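Genix opens up its kitchen simulator, and I've been having a go

2025-10-08

If you've been following the small end of the robot software world, you'll know that Genix has been promising a simulator for household robot arms ever since it showed off a rather wobbly demo in June. Well, it's out now. It's called Flandow, it runs on an ordinary desktop machine with a decent graphics card, and I've spent far too many evenings on it already.

The short version is that Flandow gives you a robot arm, a set of furnished rooms and a long list of chores, and you either drive the arm yourself or plug in your own control software and see how it copes. There are 100 rooms in the basic pack, most of them kitchens. You can swap the cupboards, move the table, change the wood, turn the lights down or fill the worktops with clutter until the poor thing can hardly turn round (I did this straight away, of course).

The bit I like most is how it handles cameras. You get 2 as standard with every arm, one fixed near the base and one riding just behind the gripper, and you can add more wherever you fancy. Everything they see gets saved along with the joint positions, so at the end of a run you've got a tidy folder you can train on or just flick through. I've been doing a lot of flicking through. These came out of one of my kitchen runs, all in the same room:

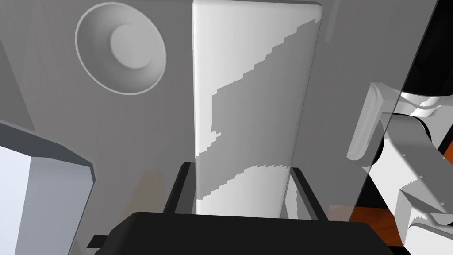
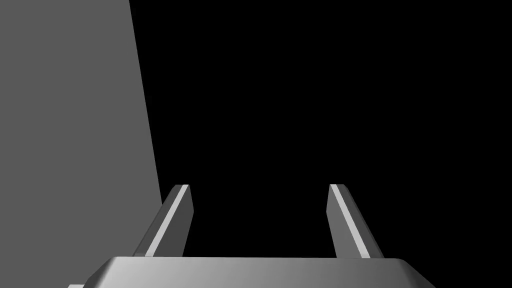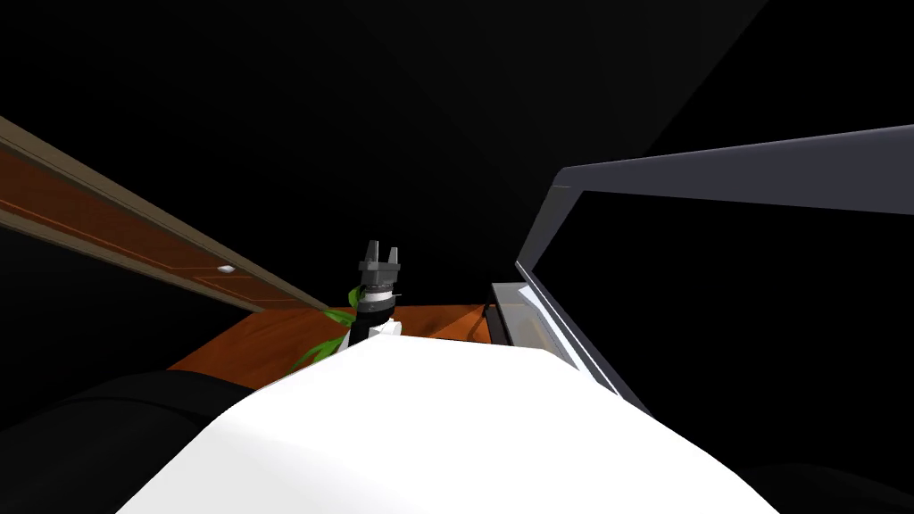
What you don't get is film-quality rendering, and Genix is quite open about that. Shadows go blocky at the edges in the quick mode, and there's nothing at all past the walls, so whenever a camera points out of the room you just get black. I minded this for the first hour and then stopped noticing. If your software needs lovely soft light to find a cupboard handle then it's probably going to struggle in a real kitchen anyway. There is a slower mode with smoother shadows, but my computer sounded like a hairdryer and I went back to the quick one.

Driving by hand is good fun once you've got the knack. I used an old games controller, with the sticks moving the arm and the triggers opening and closing the fingers, and I was hopeless at it to begin with. The wrist is what catches you out. You line everything up beautifully, twist a tiny bit too far, and the elbow swings off into the nearest cupboard door – and yes, it does register as a bump, and yes, it goes on your score sheet. There's an undo button that takes you back a few seconds, and I've nearly worn it out.

Plugging in your own software is less friendly at the moment. The example scripts work, but the guide skips a couple of steps that I only found by reading the settings file from top to bottom. Error messages are a bit of a mixed bag too. One of mine said "bad pose" and left it at that. Genix says a fuller guide is on the way, and I do hope it comes before the next batch of rooms.

Now for the money. A year's licence for one person is £320, and the version for teams, with shared storage and the room editor, is £492. Both get you updates for the year. There's a free trial as well, although it only unlocks a handful of rooms and you can't export your recordings from it, so you'll need to pay up before you can do anything serious. I think the single licence is fair if you're at it most weeks. For a weekend hobby it's a lot, and I'd love to see a cheaper one with fewer rooms and the export switched on.

You may be wondering how it stacks up against Okeke, the one most people I chat to are using already. I've had Okeke on my machine since last year and I'm not about to bin it. It's better with soft things like cloth and bags, and its community has built all sorts of odd extras. Flandow is quicker to set up and much nicer about saving camera views, and the furniture behaves more sensibly when you knock into it. If you're mostly opening, closing, picking up and putting down, I'd go for Flandow. If you want to fold a towel, stay where you are.

One last thing for anyone with a real arm at home. Flandow can send its movements out to the Giltari controller box, so in theory you can practise on screen and then play the same routine back on your bench. I haven't tried it yet, as my box is in pieces and waiting for a new power lead, but it's next on my list and I'll post again when I've got it going. The trial is up on the Genix site now, and it's a big download, so set it off before you go to bed.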